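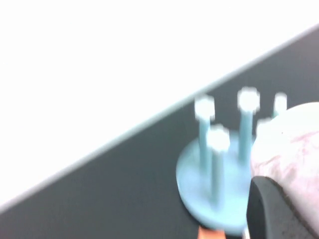

Tabletop Materials: Revised Arrangements for Borrowing and Return

The Plodirley Family Resource Center has completed its yearly review of the tabletop collection, and revised arrangements for borrowing, cleaning, and returning materials take effect in November. The collection now holds 357 items. It was used for 732 loans in the past program year, most of them to families with children under six and to the home visiting staff at the Clirkard branch.

The review was carried out by Dewanti Ginting, Collections Coordinator, with support from Laurier Bergeron of the Clirkard branch. Each item was taken off the shelf, checked for wear, wiped down, and entered again in the inventory. A total of 43 items were withdrawn. Most were wooden puzzles with missing pieces, stacking cups with split rims, and picture cards that had lost their coating. Withdrawn items will not be offered for sale, and families are asked not to request them.

What the Collection Includes

The collection is meant for use at a table by a child and an adult sitting together. It has always combined items made for play with plain household objects, and this will continue. Peg stands, rubber ducks, plastic bowls, cups, sponges, and rolls of tape are lent on the same terms. Household objects are often the first to be borrowed, and families new to the program are encouraged to begin with them.

Peg stands remain the most requested single type of item. A stand may be used for threading rings, for sorting by color when rings of more than one color are supplied, or simply for grasping and letting go. Rings are stored in a separate drawstring bag and must be asked for at the desk. Several families reported last year that they had taken home a stand without its rings, and the catalog card for each stand now states which bag belongs with it.

Items with small parts carry an orange dot on the catalog card. They are lent only to households where the borrower has confirmed that no child under three will have access to them.

Storage and Shelving

Storage in the activity room has been rearranged. Items are now grouped by size and no longer by age range, a change requested by staff who had found tall items lying on their sides under heavier ones. Bowls and other hollow containers are to be stored upside down. Flat items go in the drawers beneath the window. Lidded bins are reserved for sets, and single items should not be placed in them even when space allows.

Borrowers are welcome to take items from the open shelves themselves. Items in the drawers and bins will be handed over by staff. When an item has been used in the room and is not going home, it should be left on the return cart so that it can be cleaned before it is shelved again.
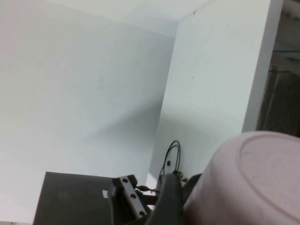
May a container be borrowed without the items that are usually kept in it?

Containers with their own catalog number may be borrowed separately. Those marked as part of a set must go out and come back with the full set, and the desk will check the contents at both times.

Cleaning

Responsibility for cleaning is shared. Borrowers are asked to wash hard plastic items in warm water with dish soap and to let them air-dry fully before packing. Staff will disinfect all items on return whether or not they have been washed at home. Sponges and foam pieces are replaced and should not be returned; they may be kept or thrown away.

Bath toys require particular care. Water left inside a squeeze toy can cause mold, and any toy that has been used in the bath should be emptied, squeezed several times, and left with its opening facing down overnight. Ducks that rattle, smell, or show dark spots around the opening should be placed in a sealed bag and handed to staff. No charge is made for toys withdrawn for this reason.

Wooden items must not be soaked. A damp cloth is enough. Ulises Carrasco, who oversees repairs for the Center and for the Cliden reading room, has asked that borrowers refrain from gluing or painting damaged wooden pieces at home. Repairs made with household glue have generally had to be undone, and in two cases the piece could not be saved. Chips, cracks, and loose joints should be noted on the return slip.

Mixed Trays for Home Use

Families who do not wish to choose items one by one may ask for a mixed tray. Each tray holds a small group of unrelated objects that differ in shape, weight, and feel. The adult sets them out on a clear table and allows the child to pick up, name, roll, stack, or trade them. No set order is suggested. Sessions need not be long, and it is sensible to stop when the child loses interest.

A mixed tray might bring together something soft, something that rolls, something that holds other things, and something with a face. Shadi Chamoun, Early Learning Specialist, advises putting the objects close together at first and moving them apart on later days, so that the child must look and reach across the table. Tape is included for its shape. It should be a full or nearly full roll, and the loose end should be pressed down firmly before use.

Trays are prepared on the morning of collection. Requests should reach the desk by 4 p.m. on the previous working day. Particular objects may be requested, but substitutions will be made when an item is out on loan.

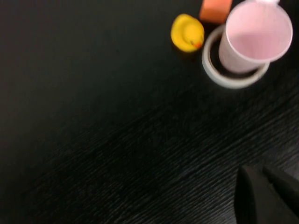 Loan Periods and Returns

The standard loan period is now 30 days for all materials, including mixed trays. It replaces the former arrangement under which sets and single items were due at different times. One renewal is allowed, in person or by telephone, unless another household has placed a hold.

Items may be returned to the Plodirley desk or to the Clirkard branch. The reading room at Cliden cannot accept returns at present. Materials should not be left in the entry hall outside opening hours.

Replacement charges apply only to complete sets that are not returned. A single lost piece should be reported, and the set will be lent again if it can still be used without it.

Borrowers with items currently on loan will keep their existing due dates. Comments on the revised arrangements may be submitted in writing at the desk, to the attention of Evaristo Bassi, Program Director, and will be considered at the spring review.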